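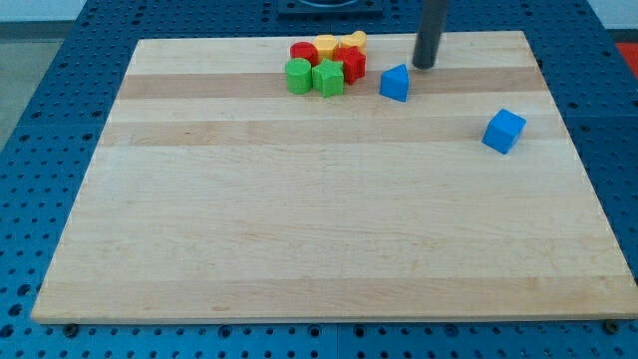 Maple panel on the perforated table. Shape blocks at the back.

Board > Benches and Tables > Maple top, finish it or leave it bare?

sawdustbudget
Posted 4:12 pm
Picked this up from the surplus place in Staveck for 42 dollars. Edge-glued maple strips, mostly pale with some honey ones mixed in, and one tan strip near the far side that looks like it wandered in from another tree. It's going to be a play surface for the shape blocks, so it will be licked. Do I put oil on it, put a film finish on it, or leave it alone? It's held down at the two near corners for now.

nadetbridge_joiner
Posted 4:30 pm
Oil. Mineral oil if you're lazy, the oil and wax stuff if you feel guilty about being lazy. Sand to 180 first, wipe it with a damp rag, let it dry, sand again.

oldglueline
Posted 4:41 pm
Leave it bare. Bare maple was good enough for every butcher in the state and they were not stacking plastic stars on it.

My bigger worry is the bolts. Wide panel, fastened tight at the corners, heat comes on in December, and you'll have a nice split along whichever glue line was having a bad day. Slot the holes.

sawdustbudget
Posted 4:55 pm
It's bolted along one edge. Can it really split if the other edge is free?

oldglueline
Posted 5:03 pm
Which way do the strips run?

sawdustbudget
Posted 5:06 pm
Left to right, same as the line between the bolts.

oldglueline
Posted 5:20 pm
Then I withdraw about half of that. Wood hardly moves along its length, so the two bolts won't fight each other. If you ever add a pair at the back, slot those. I stand by the bare maple.

tenpennyhal
Posted 5:34 pm
Can we talk about the tan strip? I'd have flipped the whole thing over to see if the other side was better. I would then have flipped it back, obviously, but I'd have known.

sawdustbudget
Posted 5:40 pm
Flipped it. The other side has two of them.

nadetbridge_joiner
Posted 6:15 pm
> Bare maple was good enough for every butcher in the state

Butchers scraped theirs down every night. Is the toddler going to scrape it down? One cup of grape juice and that pale strip is a purple strip.

oldglueline
Posted 6:22 pm
So sand out the purple. It's a board. You people would oil a pencil.

quietclamp
Posted 7:48 pm
I did one like this with Bashir hard wax, two thin coats, 90 minutes between. Held up fine to juice, did not hold up to a permanent marker, which I blame on my own household. Do a test patch on the underside, it can turn the honey strips a lot more orange than you'd expect. Yours looks smooth enough that I'd skip straight to 220.

Also, where is the blue table from? I want the table more than the board.

sawdustbudget
Posted 8:02 pm
Sestport auction, came with the lease on the shop more or less. All holes. Drop a small screw on it and you can say goodbye to the small screw.

tenpennyhal
Posted 8:10 pm
Mine's a door on sawhorses. It has one hole and I lose everything down that.

sawdustbudget
Posted 9:27 pm
Going with the wax, test patch on the two-tan-strip side. Slots at the back if I ever get as far as the back.

oldglueline
Posted 9:31 pm
Pencil oilers, the lot of you.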